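Last touched August 5, 2018. Nassoro Nyaga keeps this page, tell him if something is wrong. Covers the two-arm bench cell (the Denari cell) only. Not the Jeltcombe line, that has its own page.

## Power and startup

**What order do I switch things on?**
Base first, then arms, then the PC. Wait for green on every joint before you touch the software. Bring them up the other way and the arms don't show in the list and you get to start over.

**One joint light isn't green. Now what?**
Power off, wait, power on. Still not green: reseat the thin cable at that joint, both ends. Still no: write the joint number on the tape on the PC and leave the arm off. Don't swap motors yourself.

**Can I move the arms by hand?**
Yes, with torque off. Hold the upper segment BEFORE you turn torque off or it drops. It will drop on the table and then we're replacing fingers again.

**How long should warm up be?**
Run the Pekent warmup file, 2 times through. It stops by itself.

## Grippers

**Fingers don't close all the way.**
Rezero. Menu > gripper > zero, nothing between the fingers. If you zero it while it's holding something, every grip after that is off by the width of that thing. Has happened. More than once.

**What grip force do I use?**
Setting goes from 0 to 300. Use 100 for small hard plastic stuff. Metal parts, go up in small steps. Anything with a hinge or a lid, stay at 100 and grip the body below the hinge, a finger on each side, so the lid can open.

**How do I check the grip after a finger change?**
Pick something small with smooth sides. Close on it, lift it clear of the table, hold. Park the other arm over the table fingers down, don't send it home, you want both arms powered for this one. Look for three things:

- object stays level
- neither finger bends outwards more than it did before
- wrist camera still sees both fingertips and the whole object

If it slips, wipe the finger pads with alcohol and try again before you touch the force setting. Pads are dirty far more often than the force is wrong.
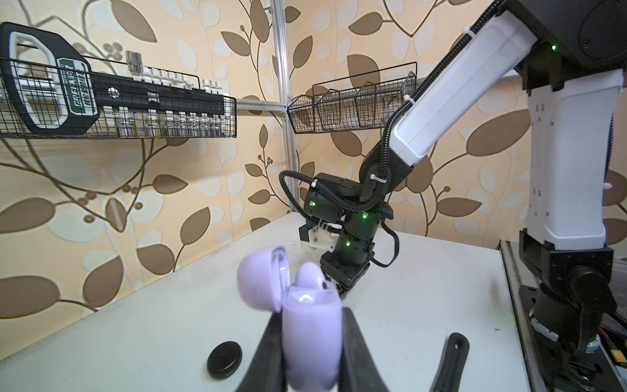
## Cables and hoses

**How tight do the cable ties go?**
Snug on the white segment, never right at a joint. The black conduit needs its slack. Bend the joint all the way both directions and watch the loop. If it goes straight anywhere, cut the tie and redo it.

**The wrist cable keeps catching.**
Loop too big. Pull a bit back up the arm and retie. Leave enough for full wrist rotation, check both ways.

**Can I unplug the yellow connector?**
Power off first. Red and black wires, so yes it's power. Pull on the plug, not the wires.

## Regular care

**What gets cleaned and when?**
Table and finger pads, every day the cell runs. Rail, weekly, dry cloth, no oil in the track. Camera lens whenever the picture looks foggy. Lens cloth only please, not the shop rag.

**Do the bolts need checking?**
Monthly. Base plates, shoulder, then the wrist bracket. The wrist bracket is the one that works loose. Sockets are on the rail in the wire basket on the left wall, put them back in size order.

**When do the finger pads get replaced?**
When they shine or when there's a groove you can feel. Last full set went on in March at 2,785 cycles on the counter. Reset the counter when you change them, otherwise that number means nothing.

**Where are spares?**
Bhatt cabinet, second drawer. Take the last one, write it on the door.

## Errors

**"Arm 2 not responding"**
Usually the cable at the base. Reseat, restart the software, no need to power cycle the whole cell.

**Arm shakes when it holds still**
Loose bracket or bad calibration. Tighten first, calibrate second. Doing it in the other order wastes teh calibration.

**E-stop won't release**
Twist, don't pull. If it twists and nothing happens, clear the fault on screen, then twist agian.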